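Call for Participants: Shape Block Sorting and Handling Sessions

Idetness Workshop, second floor, Prater Building
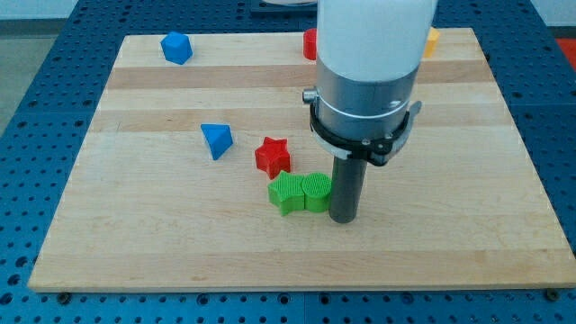 Idetness makes sorting toys and early-learning materials, and we are looking for adults to take part in paid handling sessions starting in October. The sessions are part of the work on our next block set, which will go to nurseries and to clinics that do hand therapy. Before we settle the shapes and the surface, we want to know how people pick the pieces up, turn them and put them down. The trial pieces are 3D-printed and have a finely ridged surface, and they come in several shapes, among them stars, cylinders, a triangular prism and a five-sided one. Some participants like the ridges and some find them scratchy. We want to hear from both.

What you will do

Each session lasts 90 minutes, with a break in the middle. You will sit or stand at a table and work with blocks on a wooden board. Tasks include sorting by color, sorting by shape, setting pieces upright, and clearing the board into a tray. Some tasks are done with one hand and some with the eyes closed. After each task you fill in a short form about grip and comfort, and at the end there is a conversation with Armelle Langlois, who runs the study.

There is no score. You may go at whatever speed suits you, and you may skip a task.

Who can apply

You should be 18 or older and able to attend three sessions within one month. We welcome people with arthritis, reduced grip, tremor or low vision, and would like at least half the group to come from these categories. Left-handed people are also in short supply on our list. No experience with toys, teaching or therapy is needed.

Please do not apply if you work for a toy manufacturer, or if you took part in the Cetolance peg study last spring. Those participants already know some of the tasks.

Places and payment

There are 26 places. Payment is $382 for the full set of three sessions, paid by bank transfer within two weeks of the last one. If you stop early, you are paid for the sessions you attended. Bus and train fares are refunded with a receipt – parking is not.

Practical details

Sessions run in the morning from 9:30 and in the afternoon from 2:00. The building has an elevator and a step-free entrance on the courtyard side. Ring the bell marked Idetness, as the front door is locked during the day. Tea, coffee and water are provided. Please take off rings and bracelets before you start, and tell us beforehand if you have cuts or a skin condition on your hands.

Notes and forms are stored under a number and not under your name. We may film hands during some tasks – you can say no to this and still take part.

How to apply

Write to Romain Marty at the workshop office, or leave your details at the front desk, Room 767. Give your name, a phone number, your age, which hand you write with, and whether mornings or afternoons are better. If you have a condition that affects your hands or eyesight, one or two lines about it is enough.

We reply to everyone. If the places are full, we can keep your name for the next round, which will use larger pieces. Questions about access or payment go to Lionel Besson at the same address.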